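욕실 정리, 드디어 시작했어요

2019년 12월 21일

연말만 되면 왜 이렇게 집을 뒤집고 싶어지는지 모르겠어요 ㅎㅎ 작년에는 옷장이었고 올해는 욕실입니다. 이사 온 뒤로 세면대 위가 늘 화장품 가게 진열대 같았거든요. 다 쓴 샘플, 언제 샀는지도 모르는 로션, 호텔에서 들고 온 샴푸까지... 아침마다 세수하다가 하나씩 떨어뜨리고 줍고 떨어뜨리고 줍고.

그래서 이번엔 규칙을 딱 하나만 정했어요. 세면대 위에는 병 하나만! 나머지는 서랍으로 들어가거나, 상자로 가거나, 버리거나. 말은 쉬운데 막상 하려니 손이 안 떨어지더라고요. 반쯤 남은 핸드크림 앞에서 한참을 고민한 사람 저예요.

욕조는 여전히 제 자랑입니다. 바깥쪽이 짙은 초록색인 타원형 욕조인데, 고를 때 다들 흰색이 무난하다고 말렸어요. 그런데 벽도 하얗고 세면대도 하얀데 욕조까지 하야면 너무 심심하잖아요? 연한 회색 대리석 무늬 바닥이랑도 잘 어울려서 볼 때마다 잘 골랐다 싶어요. 욕조 앞에는 까만 철망 휴지통을 뒀는데 작아서 금방 차긴 해요. 그래도 큰 걸 두면 제가 또 안 비울 걸 알기 때문에 그냥 쓰기로.

문제는 벽 쪽에 쌓아둔 짐이에요. 상자에 포장재에 가방까지, 욕실에 왜 이런 게 와 있나 싶은 것들이 잔뜩. Bindenby에서 주문한 선반이 오면 절반은 해결될 것 같은데 배송이 1월이래요. 폭 80센티짜리라 세워 두는 것도 좀 걱정이고요. 줄자로 벌써 두 번 쟀는데 한 번 더 재볼까 봐요.

Nilton은 수건을 말아서 보관하라고 하고 Junaid는 무조건 접으라고 하는데, 저는 말아 봤더니 서랍이 안 닫혀서 접는 쪽으로 갑니다. 혹시 깊이가 얕은 서랍 쓰시는 분들, 드라이기는 어디에 두세요? 저는 아직도 자리를 못 정했어요. 댓글로 좀 알려주세요! 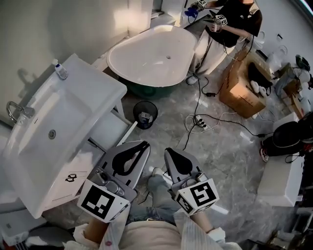 정리 중인 우리 집 욕실. 초록 욕조는 언제 봐도 예뻐요.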